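4.3 Setting up product recommendations

Stimance can show each shopper a row of products based on what they have viewed or bought. You need the Store Manager role to turn this on.

1. Open Settings and select Storefront.
2. Select Recommendations, then New row.
3. Enter a name for the row. Shoppers do not see it.
4. Under Source, choose Viewed items, Past orders or Both.

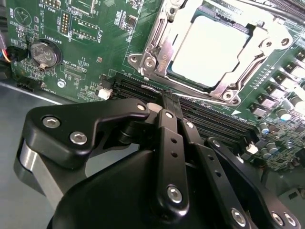 5. Set the number of products to show. The default is eight.
6. Choose the pages where the row should appear and select Save.

Note: A new row stays in learning mode until the store has logged 300 product views. Until then it shows your best sellers.

Caution: Deleting a row also deletes its history. To hide a row for a while, switch it to Paused.

Leaving products out

1. Open the row and select Exclusions.
2. Type a product code or upload a CSV file. Each file can hold up to 500 codes, one per line. 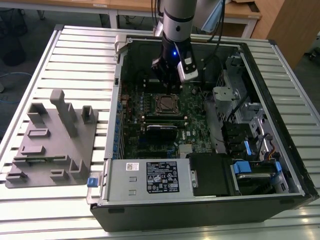
3. Select Apply. The change reaches the storefront at the next refresh.

Note: Gift cards are left out by default.

If the row stays blank, check that the page template includes the recommendations block. Error 147 means the block is there but the row is paused.

Section last revised 3 September 2022, T. Van Rooij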